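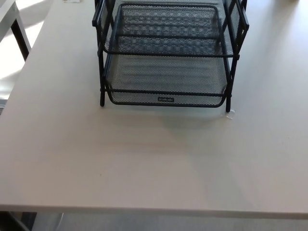
*Front desk, mesh letter tray.*

**Ticket 278 – Scanned invoices going missing between scanner and accounts folder**
Opened: 2022-10-06
Site: Ferden office
Status: Open (was closed by vendor, reopened by me)

**Reported problem**

Supplier invoices scanned at the front desk don't always arrive in the shared accounts folder. The scanner's screen says "Sent". The folder says otherwise. Accounts noticed when Trulermont rang to chase a bill we had no record of, although the paper copy was sitting in the filed pile with a scan stamp on it.

**What the vendor says**

Pikon support closed the first ticket in September with the note "network instability at customer end, resolved". I can't find anything they changed, and they haven't told me what the instability was. Our network log for that week shows no dropouts on the scanner's port. I've asked twice for the evidence and received a link to a help page on restarting the router.

**Step 1 – Restart everything**

Done, because they won't talk to you until you have. Scanner, switch, router, file server, in that order. Ran a test batch straight after and all pages arrived. Pikon wanted to close the ticket on the strength of that. I declined. It also worked most of the time before the restart.

**Step 2 – Cable and port**

Swapped the network cable for a new one and moved the scanner to a different port on the switch. Scanned a mixed batch of old invoices. Three didn't arrive. Same "Sent" message for every one of them. I've left the new cable in, but I don't believe the old one had anything wrong with it.

**Step 3 – Permissions**

The scanner logs in to the server with its own account. Password is current, account isn't locked, and it has write access to the folder. Disk has plenty of room. Antivirus quarantine is empty. If permissions were the trouble I'd expect nothing to get through at all.

**Step 4 – Paper handling**

Pikon's second theory was that staff are double feeding or skipping pages. I was doubtful but it's cheap to test. I numbered each sheet in pencil on the back, fed them one at a time and ticked them off as they went through.

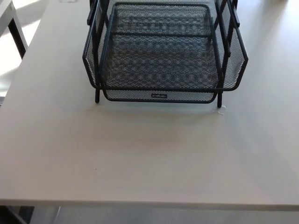 Every sheet went through the feeder and showed up in the scanner's own job history, with the right page count. Two of the jobs still never reached the folder. So I'd like the double feeding idea dropped, please, and I'd like front desk to stop being told to "load more carefully".

**Step 5 – File names**

This is the first thing that looks like a real lead. The scanner names each file using the date, hour and minute, with no seconds. If two jobs finish inside the same minute they get the same name. I went back over the job history and each missing invoice from today's tests had another job straight after it in the same minute. The second one appears to be overwriting the first without a word of warning.

That would also explain why nobody at Fairclough sees it. They have the same model and the same firmware, but they scan a couple of invoices a day, well spaced out. We do ours in one sitting after the mail comes in.

**Workaround in place**

- Changed the naming template to add the job number at the end.
- Front desk to keep paper originals for 90 days instead of shredding at month's end.
- Accounts to check the scanner's job history against the folder at close of business.

Two short batches since the change and everything has come through. I'm not calling it fixed on that. The restart gave us a clean batch too.

**Questions sent to Pikon**

1. Does the scanner check for an existing file of the same name before it writes, and if so, why does it report "Sent"?
2. Is there a setting to refuse an overwrite? The manual mentions one on page 3 of the network section, but it isn't in our menu.
3. What was the "network instability" in September?

**Reply from Pikon, same day**

> Thank you for your patience. We recommend updating to the latest firmware, which includes general reliability improvements.

We're already on the latest firmware – it's in the first line of the report I sent them. None of the questions was answered. I've replied with the version number again and asked for the ticket to go up to second level.

**Still to do**

- Go through September's job history for jobs sharing a minute and rescan those invoices from paper.
- Ring Trulermont and ask for a full statement, in case there's more than the one bill.
- Run a deliberate clash with the old naming template on a test folder and save the logs.

Leave this open until the test folder result is attached. If the vendor closes it again, reopen it.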